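Running a chess room on a small budget

Carola Buschmann has been looking after the chess room at Ondon for six years. It opens in the afternoon, closes when the last game is done, and charges nothing to sit down. We talked in January, at a table near the door, while she sorted a box of pawns by color.

The room began with 12 sets bought secondhand. She now has enough for a full evening of league play and a few left over for people who walk in.

"We started with wooden boards because people gave them to us," she said. "They were nice, but they were all different sizes. You would put a big king on a small square and it looked silly, and then players complained, and they were right."

She switched to roll-up vinyl boards with green and cream squares. The first order came through a supplier called Trivanport and cost 400 dollars with pieces. She has replaced very few of them.

"They lie flat if you roll them the right way, with the printed side out," she said. "Most people roll them with the print inside. Then the corners curl up and you spend the first ten minutes putting books on them."

She wipes the boards with a damp cloth once a week. She doesn't use spray cleaners, which she says left one board sticky for most of a summer.

The letters and numbers along the border matter more to her than the playing surface. New players are asked to write down their moves from the first month, and they can't do that if they have to guess the name of a square.

"I had a boy who wrote down a whole game with the letters backward," she said. "Every move. We played it through from his sheet and it made no sense until we turned the board. After that I made everybody say the square out loud before writing it."

She teaches from the end of the game. Beginners get positions with the kings, a few rooks and some pawns, and work on those for weeks before they study an opening.

"With 32 pieces on the board they don't know where to look," she said. "Take most of them away and they begin to see what a rook does. I leave a knight or two for Black sometimes. Knights make people slow down, and I want them slow."

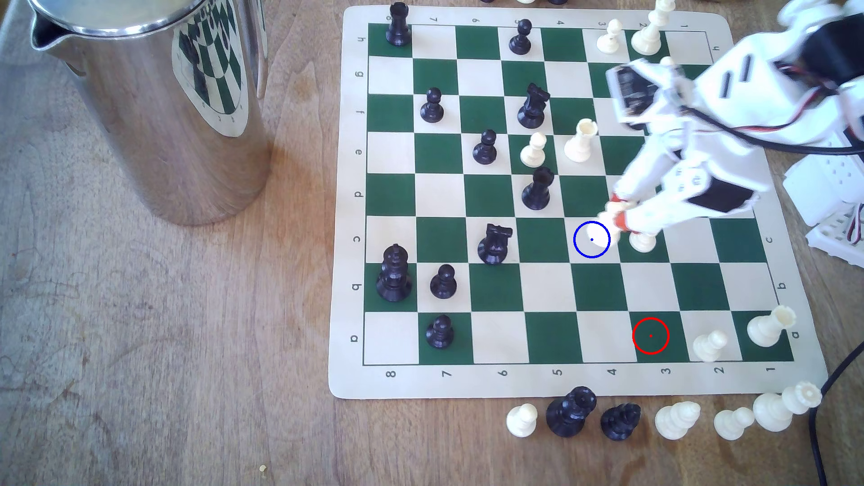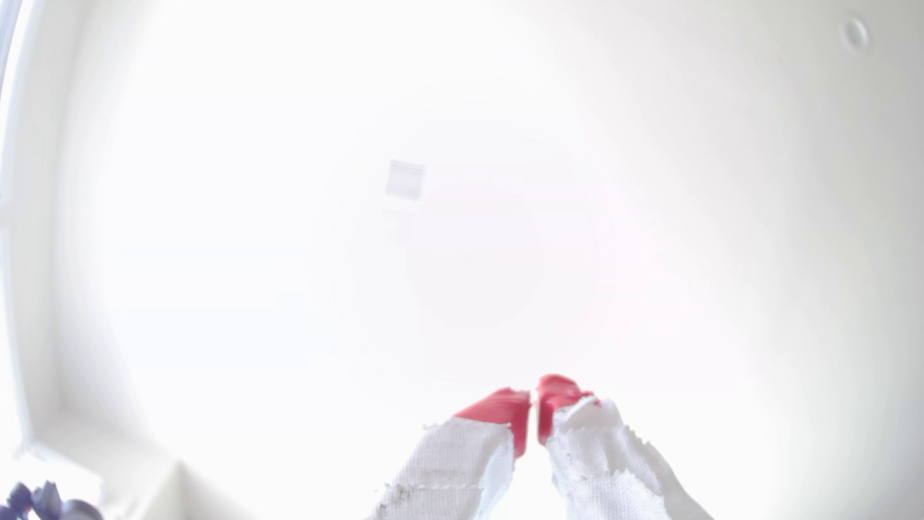 Lost pieces and other costs

Pieces go missing all the time. Buschmann keeps a spare bag under the counter and buys loose pawns in bulk, in both colors. Her last order, from Dodska, was for 300.

"It's nearly always pawns," she said. "They roll under the heater, or they go home in a coat pocket. In March we moved the bookcase and found nine of them, and a bishop I had already replaced."

The whole room runs on 3000 dollars a year, not counting rent. Tea and coffee take a bigger share of that than the chess does. Clocks are the other large item. She used to buy the cheapest ones and now buys Thongdee clocks, two at a time, when she can afford them.

"The cheap ones had a button that stuck," she said. "You can't ask two people to play a serious game and then tell them to hit the clock twice."

She would like better lamps over the back tables and a second cupboard. She is less interested in getting a bigger room, although the question comes up every year. There are 123 names on the membership list, but they don't all come on the same evening.

I asked what she would tell someone who wanted to start a room like this one.

"Buy all the boards the same size," she said. "Buy extra pawns the same day, from the same place, so they match. And put the sets away yourself for the first year. You'll learn what gets lost."

She had finished the box by then. She was two white pawns short and went to get the bag.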